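Coltora Toy Library
Minutes of the meeting, April 2021

1. Minutes of the last meeting
Agreed with no changes.

2. Stock
The catalogue now lists 77 sets. Missing parts for the Tirneck farm set are to be ordered, up to a limit of 300 from the repairs budget.

3. Sorting of building toys
Large bricks will be kept apart from the moulded plastic toys – the two have been going back in the same tubs. Labels to be printed before the next loan day.

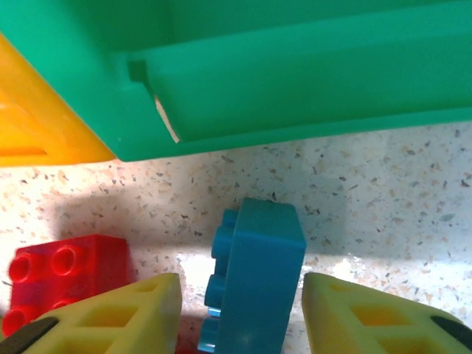

Item 3: red brick and larger green and orange-yellow pieces on the counter.

4. Storage
Quote from Jirkero for shelving received. Decision held over until October.

5. Any other business
Loan period stays at 19 days. Late returns to be reminded by text message.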